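How to Oil a Bare Wood Tabletop

By Hafiz Teoh

Oil is the easiest finish to put on a table at home. It goes on with a rag, it dries without brush marks, and a worn spot can be fixed later without stripping the whole top. It will not stand up to hot pans the way a hard varnish does, so keep using trivets.

What you need

Sandpaper in 120, 180 and 240 grit
A sanding block
Hardwax oil or pure tung oil, 300 ml for a small kitchen table
Lint-free cotton rags
A white nylon pad
Nitrile gloves
A metal bucket of water for the used rags

Sanding

Take everything off the table and wipe it down with a barely damp cloth. Let it dry overnight. Start with 120 grit and sand along the grain in long, even strokes. Scratches that run across the grain hardly show on dry wood but turn dark once the oil goes on.

Move to 180, then 240. Stop there. If you polish the wood too finely the oil has trouble soaking in and you get a patchy surface. Vacuum between grits and go over the edges by hand, easing the corners slightly.

First coat

Stir the oil, do not shake it. Pour a small puddle in the middle and spread it with a folded rag, working toward the edges. Use less than you think you need. Leave it for 30 minutes, then wipe off everything that has not soaked in. Any oil left standing will dry sticky, and the only cure is to scrub it off with more oil and the nylon pad.

Put the used rags straight into the bucket of water. Oily rags left in a heap can catch fire on their own.

Second coat

Wait a full day, longer in damp weather. Rub the top lightly with the pad, dust it, and repeat. Two coats are enough for a desk. A dining table should get three.

Choosing a color

Clear oil deepens most woods by a shade or two. To keep a light wood close to its bare color, look for an oil with a little white pigment, and test it on the underside first.

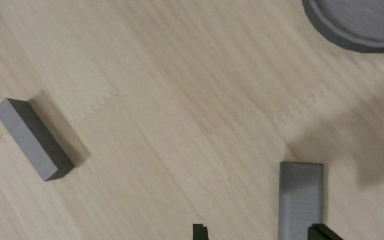
Light beige wood with the grain running on a diagonal.

Aftercare

Keep water off the top for a week. After that, clean it with a damp cloth and mild soap. Re-oil when drops of water stop beading, usually once a year. A dry patch can be oiled on its own; feather the oil outward so there is no hard line.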